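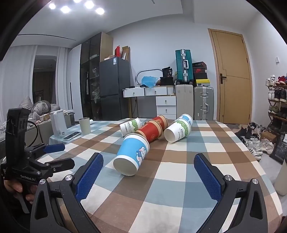
Paper cups on the checkered tablecloth

September | by Ifeoma Wike
Filed under: Shop > Local History > Books & Maps

The Boarding Houses of Levchenko: Booklet and Folding Map

I've been promising this one to friends and patient strangers for longer than I care to admit, and I'm so happy it's finally in the shop! The booklet follows the women who ran the boarding houses above the old Levchenko smelter, cooking for the night shift and (in at least two cases) lending money to half the street. Kavitha Palaniappan drew the folding map, which marks 10 houses, 5 of them still standing.
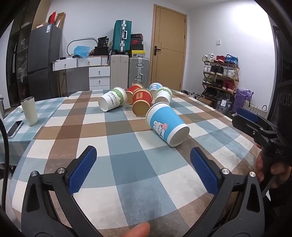 Most of the stories come from rent ledgers and letters, and where the family version and the paper version disagree, I've printed both and let them argue. Tanko Okonkwo read every page against the 3,054 ledger entries and caught me out more than once, bless him.

Stapled, soft cover, sized for a coat pocket. The map comes tucked inside the back and can't be bought separately. We printed 1,650 copies. If you'd like yours signed, leave a note at checkout and I'll gladly do it before it goes in the mail.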